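Moving to a small town for the quiet: how's that going?
Forum: Small Town Living > General
July 2025

haston_holdout
We left the city for Covberg two years ago. Population 2,000, one stoplight, a diner that closes at 2. The listing said "peaceful." So far I have logged a rooster, a man who tests his chainsaw at dawn without cutting anything, and a freight train that blows its horn for a crossing no one uses. Is anyone's small town quiet, or did we all fall for the same brochure?

pickledbeet
You moved to the country and found country in it. My sympathies.

Quiet is for suburbs. Out here people own equipment.

munshi_road
I'm going to disagree with beet. I've been in Ludonden for nine years and it is quiet, if you pick the right street. Mine has seven houses and a dead end. The loudest thing on it is my neighbor's wind chimes, and I have made my peace with them in the sense that I no longer draft letters.

The trick is to visit at 6 in the morning and again at 10 at night before you buy. Everybody tours a house at noon, when the rooster is resting.

haston_holdout
We toured at noon.

pickledbeet
Of course you did.

ruthwhiteley
Ruth Whiteley here, I never figured out how to pick a user name. I grew up in a town like Covberg and couldn't wait to leave, and then came back at 50 like everybody else. The noise isn't what gets you. It's that they all know your business. I bought one box of hair dye at the drugstore and got compliments on it before I'd opened it.

munshi_road
That part is true. I had a cold in the spring and received soup from a person I have never met.

pickledbeet
Was it good soup?

munshi_road
It was not.

leftlane_larry
Counterpoint to all of this: I lived in an apartment for 127 months (yes, I counted, there was little else to do) and never learned the name of the guy across the hall. I'd take the bad soup.
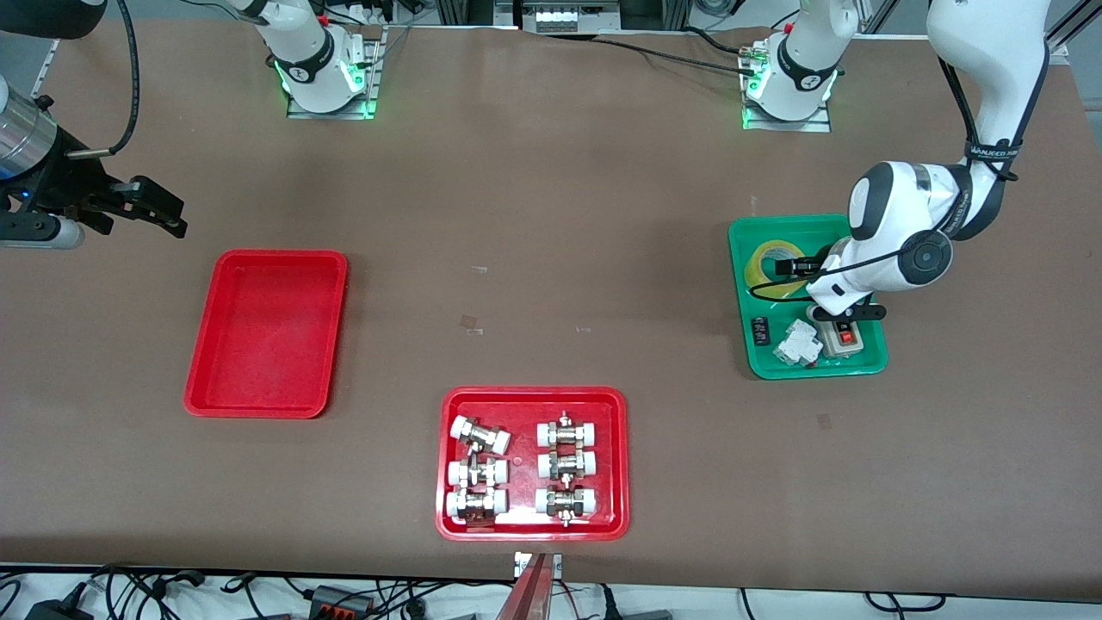

And the train is growing on me. I'm two blocks from the tracks and I sleep through it now - my wife says I snore in the same key. Give it until August, haston. By then you'll have the windows open all night and you'll be mad at the crickets instead.

haston_holdout
Already mad at the crickets. But fine, August. If the chainsaw guy is still at it I'm buying a louder one.

pickledbeet
And that's how you become a local.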